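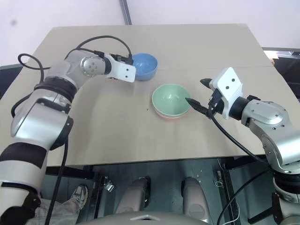

Fig. 3. Plastic bowls: blue on its own, green nested in pink.

3. First Wash

The Undness countertop dishwasher has now been leveled, plumbed and admired. It must next be run with nothing in it. This takes 14 minutes and is every bit as exciting as it sounds.

1. Open the inlet tap fully. Check both ends of the hose with a dry paper towel.
2. Take the packing foam out of the lower rack. There are two pieces. The second is under the spray arm, where our packing department feels it is safest.
3. Spin the spray arm by hand. If it knocks against the rack, see step 2.
4. Close the door until it clicks, turn the dial to Rinse and press Start.

Note: The pump groans when it first fills. A steady grinding noise is a different matter; switch off and read Section 9.

When the drain light goes out, open the door and wipe the sill. You may now wash something.

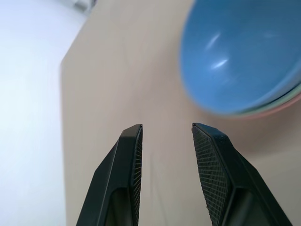
5. Scrape off food, but leave the sauce. The machine would like something to do.
6. Put plastic items in the top rack, face down, one to a slot. Stacked bowls come out with the inner one spotless and the outer one just as you left it.
7. Stand plates in the lower rack, facing the center. Keep tall pans away from the spray arm.
8. Add one level spoonful of powder. Dish soap for the sink will also clean your dishes, along with the counter, the floor and possibly the downstairs neighbor.
9. Select Daily and press Start.

Caution: Steam leaves the door vent at the end of the Daily program. Keep faces and houseplants clear.

If the display shows E14, the tap is closed. If it shows E2, the filter is out of its seat: lift it, turn it a quarter turn to the right and push down. Any other code can be reported to the Haverford service desk, extension 629. Have the serial number ready. It is on the back, against the wall.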